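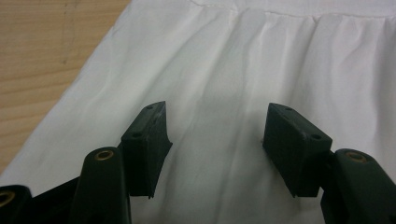 Passei a manhã no dia aberto da Clellovix e vou contar por partes, com calma. Desculpem os erros, o português não é a minha primeira língua.

A sala das demonstrações chama-se Skilside. Inscreveram-se 123 visitantes e fomos divididos em grupos de 16. O meu grupo entrou em segundo lugar.

O tema era a roupa. Explicaram-nos que o tecido é matéria difícil para um robô: cada vez que se pousa na mesa, tem outra forma. Uma caixa é sempre uma caixa.

Na mesa de madeira clara estava uma peça branca, leve, com um franzido debaixo da costura. Eu perguntei se o franzido complica a tarefa. A resposta foi sim, bastante, e a costura ajuda a orientar.

A garra de mão tem dois dedos de plástico escuro. Uma pessoa segura nela e faz o movimento, e com essas gravações o robô aprende depois. Já têm 2,890 gravações e querem chegar a 3,000. (Escrevo os números como estavam no cartaz.)

Deixaram-nos experimentar. Eu sou costureira há muitos anos e mesmo assim senti-me desajeitada – com os meus dedos eu sei onde está a dobra, com a garra preciso de olhar.

Houve também uma mesa da Verbruggen, com tapetes transportadores, mas passei por ela depressa. Quem gosta de logística vai ter mais a dizer do que eu.

Uma senhora perguntou quando é que isto passa a ferro. Disseram que por agora só estudam agarrar, esticar e dobrar.

O próximo dia aberto é em dezembro, no edifício Junness. A inscrição é gratuita. Eu já pus o meu nome – quero tentar outra vez com um tecido mais grosso.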